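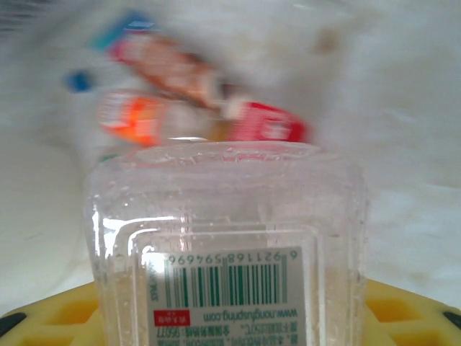

Figure 2. Squarish clear water bottle on a yellow grid tray. The label reads upside down, with the barcode (6 921168 594696) toward the top and the web address underneath the bars.

4.2 How bottles get put down, and what happens to the label

When we started this part of the study we expected to write a paragraph or two on labels and then move along to the shelves, which had been our main interest from the beginning. The labels kept pulling us back. A drink bottle is a very familiar thing, and most of us have a firm picture in our heads of how it stands: cap up, brand name facing out, everything readable. In the kitchens, break rooms and garages we visited, a good many bottles were kept in some other way, and the people who kept them had usually stopped noticing it long ago.

We recorded 3,471 bottles over the whole period, in 60 homes and in the shared kitchen at Bavarport. For every bottle we wrote down how it was placed, what it was resting on, and which parts of the label a person standing at normal height could read without touching anything. This last item turned out to be the hardest to agree on. Ottilie Nägeli and Somkiat Hemmin went through the first home together, and they differed so often over what "can be read" ought to mean that we rewrote the coding sheet that same evening, over a rather long supper. In the end we settled on a plain rule. Text is readable if the coder can say it aloud correctly on the first try, whichever way up it happens to be.

Figure 2 is a nice case to think with. The label is turned over from the reader's point of view, so the digits of the barcode come before the bars as the eye moves down, and the address www.nongfuspring.com follows below them, also the wrong way around. A coder who is used to reading numbers upside down (Somkiat is quick at it, having worked for years across a counter from customers) gets the whole string with little trouble. The smaller print is another matter. There is a short line of green text running sideways next to the bars, and there are lines of small Chinese characters at the very bottom, and for these our coders needed either to tilt their heads a good deal or to pick the bottle up. Under our rule we coded the digits and the address as readable and the remaining small print as not readable. Érica Cordeiro argued at the time for a middle category, and we still think she had a point, but a middle category would have meant going back to the early homes and coding them all over again.

The surface underneath deserves a few words too. We had at first treated crates, racks and trays as one group, simply under the heading "holder," and it was Urs Koller who persuaded us to split them up. Open grid surfaces such as the yellow one in Figure 2 are easy to rinse and easy to lift, and people told us they liked them for both reasons. They also make a visual pattern of their own. Several of the people we talked to said that when they looked for something quickly they saw the grid first and the bottle second, especially with clear bottles, where the ribs and molding of the plastic catch the light and there is hardly any color to go by apart from the label. We had not asked about this. It came up while people were making us tea or hunting for a spare glass, and we added it to the interview guide in June.

Clear bottles gave us some trouble of a more practical kind. Glare along a molded corner can hide a strip of the wall completely, and small droplets or bubbles give the plastic a frosted look that coders sometimes mistook for a different material. We decided early on that no judgment about contents would be made from looking alone. If a household member told us a bottle was full, empty or half finished, we wrote that down as reported, in its own column, and kept it apart from what the coder had seen.

Barcodes proved to be our best friend in matching records. Brand names are designed to be seen from the front, and the front was often turned to the wall or to a neighboring bottle. The barcode sits wherever there is room for it, and with a little patience we could usually find it. We copied the digits by hand in the order in which a person would say them with the label the right way up. Yolanda Brannigan then checked every string a second time against the coding sheets, and she caught most of our slips, nearly all of them a 6 written as a 9 or the reverse. Anyone planning similar work with turned labels may want to set aside time for exactly this check. The string in Figure 2, with four sixes and three nines in it, went on the practice sheet we gave to each new coder.

As for why people keep bottles the way they do, the answers were varied and often charming. One man at Bavarport wanted the labels hidden so that his shelf would look calmer. A retired couple turned a bottle over to show each other that it was the next one to use. Many simply said that this was how it fit. We grouped the reasons as best we could, and the groups are listed in Appendix B along with the wording people used. The shelves themselves, including the deep corner units that gave us such difficulty with measuring, are taken up in Section 4.3.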